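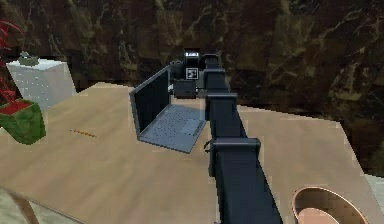
Can I use a pressure gauge past its cal due date if it still reads zero when vented?
Depends what you're signing off with it. For a quick look at shop air, sure. For anything with a cert attached, no, send it in first. Zero only tells you about zero.

fittingmonkey
ok so that's the FAQ answer pinned up top and I get it. My case is a bit different. Telano digital gauge, 700 psi range, due in June, and I'm now past that. Gourlay wants 1,399 for cal plus adjustment plus return shipping. That's most of a new one. Anyone used somebody cheaper?

drycell_9
1,399 is nuts for one gauge. Did you ask for as-found only? No adjustment. Way less where I am

fittingmonkey
didn't know you could ask for that

drycell_9
you can. They test it, give you the numbers, send it back. If its in spec you're done. If not then you pay for the rest.

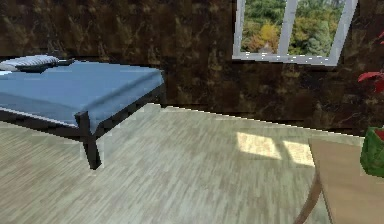
Re: as-found only, is it enough?

manifold_mo
Going to disagree with drycell. As-found only is fine until it comes back out. Then it ships twice, you're without a gauge twice, and you still pay for the adjustment. Did this with a Briturance unit. Never again.

drycell_9
mine have come back in every time tho

manifold_mo
Good for you. Mine read fine at zero and was off at 600 and worse at 650. Would never have caught it venting to air. We'd been setting relief valves with that thing.

tee_and_elbow
What he said about zero. Span drift is the one that bites. If you own a hand pump and a second gauge, tee them together and compare at a few points up near the top. Not a calibration! But you'll know if you have a problem before paying anybody. 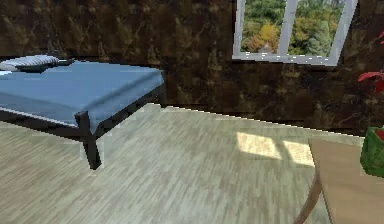
And go up AND come back down, write both sets of numbers. Let it sit a minute at each point, hand pumps creep while the fluid settles and you'll chase your tail. If up and down don't match, check the adapter threads before you blame the gauge. Ask me how many BSP fittings I've forced into NPT ports.

fittingmonkey
I have a Grorumier pump and an old dial gauge, would that do

manifold_mo
Dial gauge is way coarser than the digital. You'd be checking the good one against the bad one. Doesn't tell you much

tee_and_elbow
tells you if its wildly off. that's all I claimed

manifold_mo
Fair. But he'll get a match within a needle width and think he's covered. That's my worry.

drycell_9
borrow a second digital then. any rental counter that does hydro test gear has one, ask to see the sticker

fittingmonkey
ok called Gourlay back over lunch. As-found only is a lot less, and they'll hold it on the bench and call me if it's out, so no double shipping.
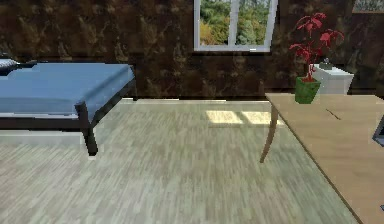 They also said take the batteries out and leave the adapters home, adapters go missing. And to put the serial number on the PO, otherwise it sits in receiving. So I'm going that way.

manifold_mo
If they hold it on the bench I withdraw most of my complaint. Get that in writing. Also ask for the test points, mine only did three the first time and none were near where I use it.

tee_and_elbow
good one. ask for points where you work, plus full scale

fittingmonkey
will do, mostly I'm at 600 to 650. Sending it out tomorow, will post the as-found numbers when I get them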